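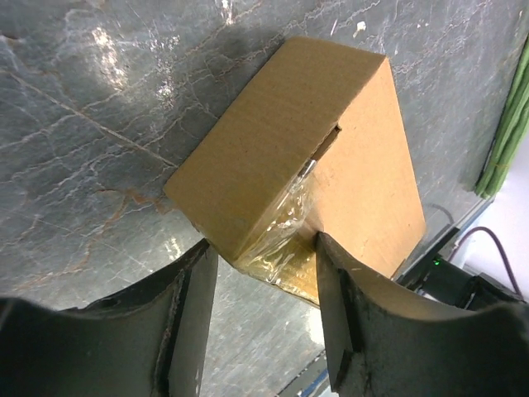
The others at the Skarville bench reckon I'm closing too hard on cardboard, and that anything over 400 on the grip setting is asking for a crushed corner. Fair enough, I thought, and spent a happy hour finding out.

Sun 21 May. Started at 318 and worked down in steps of 32, same plain box each go, lifting it a little way and setting it back. I'd like to stay at 318 for now — the tape is wrinkled along the seam, and a smooth bit and a crinkly bit may not grip alike, so next time I'll turn the box round and do the lot again. The finger faces are getting scuffed, bless them, and I'd love to try rubber pads before July if the Dogar sheet is still in the drawer.

Left to do: tidy the wrist cable, copy the settings into the Zovell folder, and please could whoever has the 3 mm hex key put it back on its hook.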